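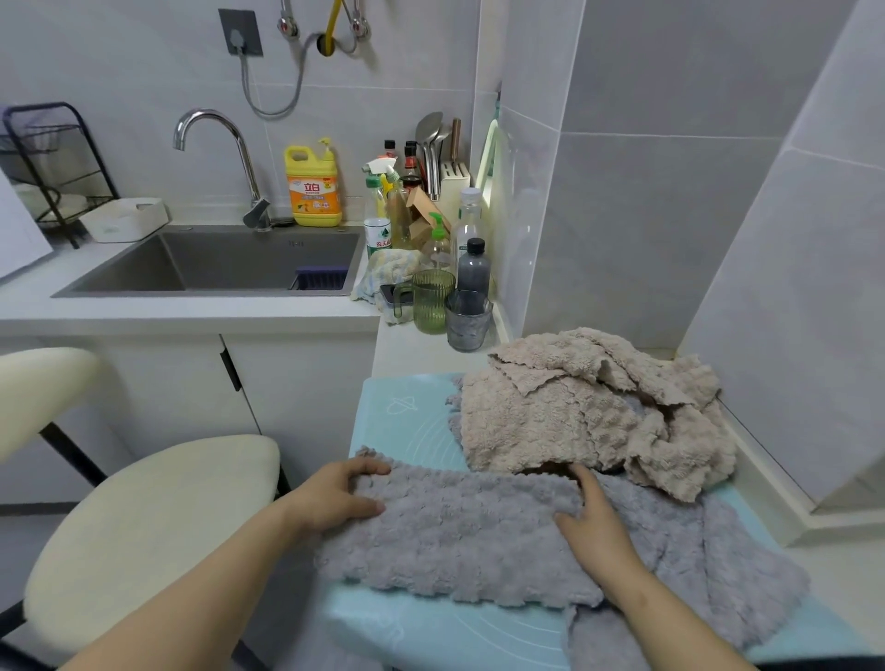

Kitchen tips for a week in a holiday let

I've stayed in a lot of self-catering places over the years, from a caravan outside Clidton with one working ring to a very smart flat where I was scared to touch the hob, and I've got my little routines now. A few of you asked for them after my last post, so I've finally typed them up!

Before you go
Ask the owner what's in the cupboards. I mean really ask. "Fully equipped kitchen" once got me a corkscrew, eleven egg cups and no saucepan lid. My friend Irina Gavrilă sends a short message the week before (is there a sharp knife, a colander, a kettle, any foil) and she's never had a grumpy reply.

I pack one small box and it goes in the car last so it comes out first. Mine has a paring knife in a cardboard sleeve, a peeler, salt, tea bags, a jar of stock cubes, two clean tea towels, a roll of bin bags and a new sponge. Decant the washing-up liquid into a little shampoo bottle, but do label it. Please label it.

Spices go in a weekly pill box. Seven compartments, and I've never needed more than five of them.

The first evening
Don't cook. Or cook something you made at home, frozen flat in a bag, which keeps the cool box cold on the way as well. We do a bean stew that Rodica Olteanu taught me, and 40 minutes after we arrive it's on the table with a loaf from wherever we last stopped.

While it's warming up I wipe the fridge shelves and check it's switched on at the wall. It's caught me out twice! Give it the night to get properly cold before you fill it with meat and milk.

Shopping
Buy for two days, then look again. Everyone does the enormous shop on arrival and everyone carries half a cucumber home. A 500 g bag of pasta, eggs, butter, onions, lemons and a lump of hard cheese will get you through most things, and the markets are half the fun of being away anyway.

If there's no scales, a normal mug holds roughly 250 ml. Check it against a bottle of water if you're baking. (Why are you baking? Go to the beach.)

No rolling pin? Wine bottle, label soaked off. No grater? Peel the cheese into ribbons with your peeler and chop those up. A blunt knife can be livened up on the unglazed ring under a china mug, just a few gentle strokes each side, then rinse and wipe it carefully.

Smells and damp
Fish in a small flat is a commitment. Open the window before you start and simmer half a lemon in a pan of water afterwards. Wet swimming things want to be outside or over the bath, never on the kitchen chairs.

Going home
Start eating down the fridge two days before you leave. Frittata on the last night, always. Leftover oil, salt and unopened packets I leave with a note if the owner's happy with that, and Bogdan Ene (who lets out the cottage we go to in April) says guests are thrilled to find them.

Last thing, open the dishwasher and the oven and look inside. My good pie dish is still somewhere in Allia.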